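Spent the long weekend re-oiling the leather goods in the house. Posting the method as a thread because three of you asked and my replies were getting long. 1/8

Scope: finished, pigmented leather only. Suede, nubuck and anything sold as "raw" need other products. If a drop of water darkens the surface within a minute, stop and look up aniline care first. 2/8

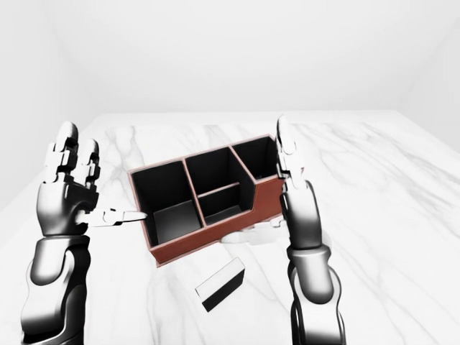 Dust first, always. Grit under a cloth is an abrasive, and on a smooth finish the scratches show at low angles under a lamp. Dry microfibre, then a soft brush along the seams. On a reddish-brown desk organizer on white marble, like this one, work the rim before the sides so loose dirt falls away from the clean faces. 3/8

Cleaner next. I use Filto diluted 1:40 in distilled water. Tap water in Vakamthorpe is hard enough to leave a grey bloom on dark colours. Damp cloth, small circles, then wipe dry. A 400 mL batch does a couch and two chairs. 4/8

Conditioner: Eberhard cream, thin coat. Thin means the cloth drags slightly. If it slides, you have used too much – the excess sits in the grain and collects lint for weeks. 5/8
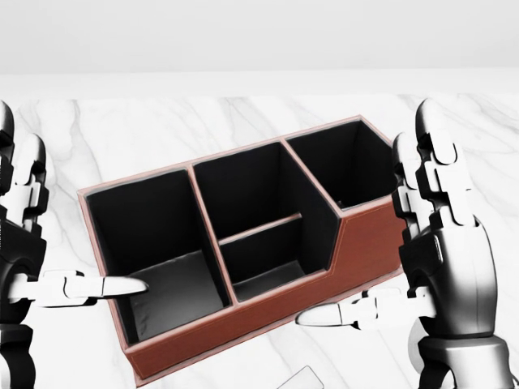 Leave it 40 minutes before buffing. I tried Fistov's quick-dry version last January and it hazed on anything with a gloss coat. It buffed out, but it took longer than the slow cream would have. Tube went in the bin. 6/8

Order of work for stitched pieces:
1. Brush the stitch line dry.
2. Condition the panels, stopping short of the thread.
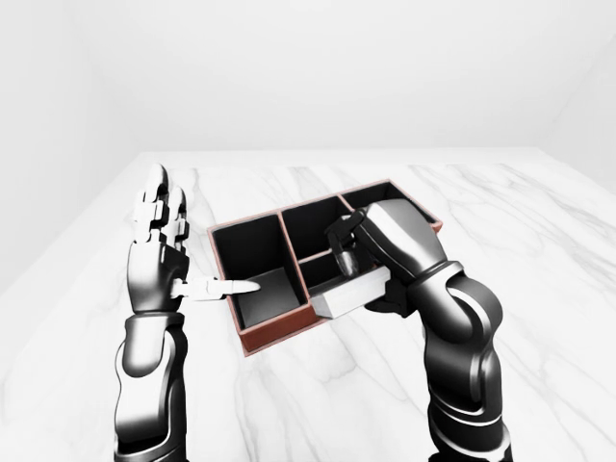
3. Go back along the thread with whatever is left on the cloth. No fresh cream.
4. Buff with the seam, never across it. 7/8

Storage: out of direct sun, away from the heater. My hall cupboard got to 82 per cent humidity over summer and a belt grew mould at the buckle fold. A cheap hygrometer and an open door fixed the cupboard. The belt is still in the garage. 8/8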